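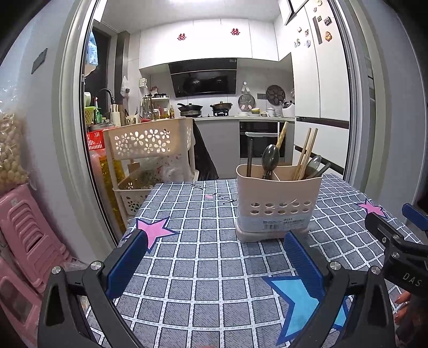 Home Organization, Basic Course
Handout 3: The utensil holder
Revised 2023-10-28

What we study today

In the last handout we worked with drawers. Now we come to the utensils which are kept standing, in a holder on the table or near the sink. It is a small subject, but the holder is touched many times each day, and in many homes it is the last thing to be sorted.

Terms used in this course

Holder: the outer body, usually plastic, metal or ceramic.
Compartment: one divided part inside the holder.
Drainage holes: openings in the wall or the bottom, through which water and air can pass.
Base tray: the part under the holder which catches the drops. Please do not call it "the plate", this makes confusion with Handout 2.

How to divide the utensils

1. Take everything out and lay it on a cloth. Put equal things together: spoons with spoons, chopsticks with chopsticks.
2. Look for single sticks and for chopsticks without a partner. A pair should stand in the same compartment, side by side, so that one hand can take both.
3. Spoons stand with the bowl upward. The handle goes down into the holder.
4. Knives do not belong in an open holder. They go back to the drawer.
5. Short handles are put in last, near the rim. If they go in first, they sink between the long ones and are difficult to find.

For a household of three persons, 8 pieces in daily use are often enough. The rest can be stored in the drawer from Handout 2.

Cleaning

The base tray is emptied every evening - also when it looks dry. Once a week wash the tray and the holder with warm water and dish soap, and pass a small brush through each hole. Bamboo and wooden pieces must be fully dry before they return to the holder. If a new holder still has its paper or plastic label, remove it before the first washing and wipe off the glue with a little cooking oil.

Homework

Sort the holder in your own kitchen and write down which utensils you used during three days. Bring the list to the next lesson. Students who use the Tillance worksheet can fill in page 8, the others may write on plain paper.

Next handout: lids and boxes.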